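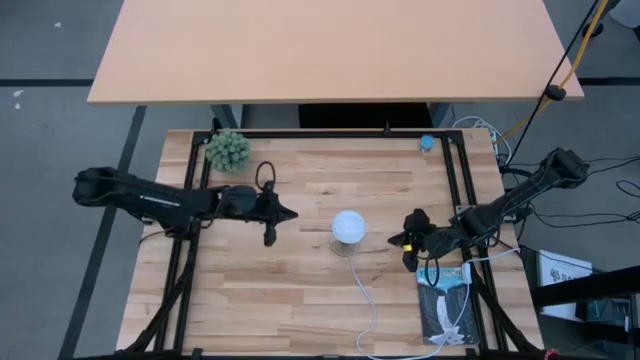 Zu Besuch bei Kukinholm: ein Nachmittag mit Kugellampen

Wer zum Tag der offenen Tür bei Kukinholm will, muss zweimal umsteigen und danach an einem Kreisverkehr vorbei, den der Stadtplan für abgeschlossen und die Baufirma für eine Möglichkeit hält. Ich kam deshalb zu spät zur Begrüßung und pünktlich zum Kaffee, was sich als die bessere Hälfte des Programms herausstellte.

Kukinholm macht kleine Tischlampen und das, was man neben kleine Tischlampen stellt. Das Haus sitzt in einer ehemaligen Wäscherei, und im Treppenhaus riecht es noch immer nach Stärke, jedenfalls wenn man vorher gesagt bekommt, dass es nach Stärke riecht. Eine Gruppe bestand aus 13 Leuten, verteilt wurden Namensschilder mit Nadeln, und die Hälfte von uns hatte Strickpullover an. Man kann sich die ersten zehn Minuten vorstellen.

Durch die Räume führte Nicanor Salinas, der seit der Gründung dabei ist und über Leuchten spricht wie andere über ihre Katzen. Im ersten Raum ging es um Tischplatten. Das klingt dünn, aber Salinas hat dazu eine Theorie: Eine Lampe wird im Laden auf Weiß gezeigt und zu Hause auf Holz gestellt, und dann wundern sich alle. Also steht bei Kukinholm alles auf hellem Holz, aus langen Streifen zusammengesetzt, mal blond, mal etwas brauner. Die Platte ist schöner als mein Esstisch. Ich habe gefragt, ob sie verkauft wird. Sie wird nicht verkauft.

In der Mitte so einer Platte steht dann die Lampe, um die es den ganzen Tag geht: eine weiße Kugel, mattiert, auf einem durchsichtigen zylindrischen Fuß. Das Modell heißt Birevix, ein Name, den ich eher in einer Apotheke vermutet hätte. Der Fuß gefällt mir besser als die Kugel. Er tut so, als wäre er nicht da, und lässt die Kugel die ganze Arbeit machen. Yatziri Quezada, zuständig für den Entwurf, hat an ihm länger gesessen als an allem anderen. Es gab 27 Fassungen, darunter eine mit Rillen, über die sie nicht mehr reden möchte. Zwei Besucher wollten trotzdem darüber reden.

Bleibt das Kabel. Dünn, weiß, und es läuft in einem Bogen über das Holz und dann über die Kante, so wie Kabel das eben machen. In Prospekten gibt es diese Leitung nie, dort leuchten Lampen vermutlich aus Überzeugung. Quezada fand die Frage nach einem Akku »berechtigt« und hat sie dann mit einem Vortrag über Gewicht beantwortet, an dessen Ende ich das Kabel fast mochte. Fast. Bei mir zu Hause läge es nach einer Woche unter einem Stapel Post.

Über die Pflanze habe ich mit mehr Leuten gesprochen als über die Lampe. Oben in der Ecke der Platte hockt etwas Grünes, Sukkulentes, kompakt und rund, mit blassen, buckligen Blättern und insgesamt recht stachliger Ausstrahlung. Eine Dame neben mir war sicher, so eine habe sie auf der Fensterbank. Ihr Mann war sicher, dass sie das nicht habe. Salinas nennt die Pflanze Rønning, nach dem ersten Vermieter, und wollte sich zur Botanik nicht äußern. Als Nachbarin für eine glatte weiße Kugel ist sie jedenfalls gut gewählt. Ohne sie würde man irgendwann anfangen, die Holzstreifen zu zählen.

Dahinter kommt übrigens ein pfirsichfarbener Schreibtisch, und zwar ein großer. Ich halte mich bei Farben sonst zurück, aber Pfirsich auf grauem Boden macht gute Laune, ob man will oder nicht. Auf dem Boden kleben schwarze Streifen, an denen sich unsere Gruppe sofort so ordentlich aufgereiht hat, als hätte jemand gepfiffen.

Der Rundgang endet, wie alle Rundgänge enden, im Verkaufsraum. Die Birevix kostet dort 104 Euro, die Glühbirne geht extra. Daneben liegt die ältere Reihe Wovardale, schwerer und mit Schirm, die sich laut Salinas an Leute richtet, »die schon ein Sofa haben«. Ich habe ein Sofa und fühlte mich trotzdem nicht gemeint. Gekauft habe ich eine Postkarte.

Praktisches: Der Eintritt ist frei, der Kuchen kostet 2 Euro und ist sein Geld wert, sofern man den mit Rhabarber erwischt. Die Führung dauert eine knappe Stunde, mit Fragen zu Kabeln länger. Der nächste offene Nachmittag ist im Juni, anmelden kann man sich am Empfang oder per Mail. Und ziehen Sie etwas an, in das man eine Nadel stecken darf.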